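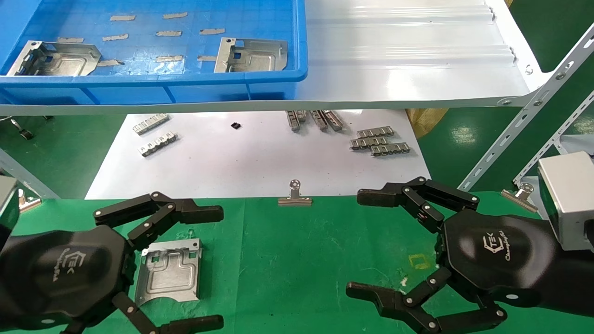 Ross MacKinnon reckoned the dragon should have died in the first reel, and he told the whole row so while the credits were still going. Keir MacAulay shushed him. There might be a bit after the credits. There was always a bit after the credits.

"It's the sixth one," said Ross. "They've had 16 hours to kill it."

The film was Farquharson: Emberfall, in which the sky god Sulteo loses his throne, his left eye and, for most of the second act, his trousers. Jean Urquhart had liked the trousers. She reviewed for the Jilmont Courier, readership nearly 1,000, and had so far written three words in her notebook, one of which was "popcorn". 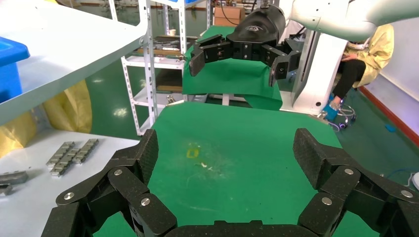

Green mat on the work table.

On screen the names of the caterers rolled past. Osamu Fujimoto, who had paid for everyone and was keeping quiet about it in a way they could all hear, wondered aloud if it was meant to be a comedy.

"It's a tragedy," said Keir. "His brother got turned into a harbour."

"He made a joke about it."

"He was grieving."

"He winked, Keir."

The screen went black. Then a hooded figure stepped out of the fog, lifted one hand and said, in a voice like a gravel driveway, "The Vitum has awoken." The lights came up.

"What's the Vitum?" said Jean.

Keir's eyes were wet. He said it was from issue 34 and he couldn't possibly explain it in a car park, then explained it in the car park until the ticket machine timed out and Osamu had to pay again.

Jean gave the film four stars. She took one off for the harbour.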